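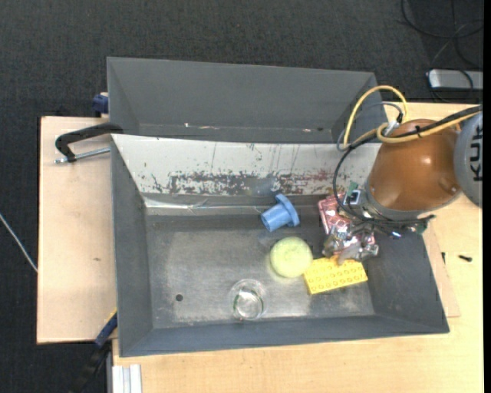 Clotilde Millet asked that it go in the minutes that she still opposes closing Rantala Road to trucks over the winter, and that the last set left this out. The correction was accepted and those minutes were approved with it.

Rantala Road Association
Minutes, 1/17/23

Present: Paavo Lahtinen (chair), Clotilde Millet, owners or proxies for 8 lots.

1. Culvert at the lower bend
The pipe is still partly blocked with gravel and water is crossing the road after heavy rain. Kastard looked at it before the ground froze and quoted 3000 dollars to dig it out and replace the pipe. Anard has not sent a quote. Paavo will call them again. Several owners wanted a wider pipe this time - the present one has backed up twice in two winters. Paavo to ask both firms for a price on the next size up.

2. Snow plowing
Complaints that the plow leaves a ridge across the driveways on the uphill side. Paavo has spoken to the driver, who says he can angle the blade the other way on the return pass. To be tried at the next snowfall. Sand barrel at the top of the hill is low. Clotilde will order 40 bags, to be charged to the winter account.

3. Truck limit
Long discussion. The posted limit is not being followed by delivery trucks going through to the Sondirari cabins. Clotilde said a winter closing would hurt the people who need heating oil and would not stop the rest. A motion to close the road to trucks until April failed for lack of a second. Agreed to write to Sondirari and ask them to have deliveries use the north entrance.

4. Dues
Yearly dues stay at 300 dollars per lot. Two lots have not paid for last year. Reminders to go out with these minutes.

5. Other business
The mailbox post by the turnaround is leaning and will be reset when the ground thaws. The owner of lot 6 asked whether the ditch behind her shed is association property. Paavo to check the plat map and answer her by letter.

Next meeting in April, after the culvert quotes are in.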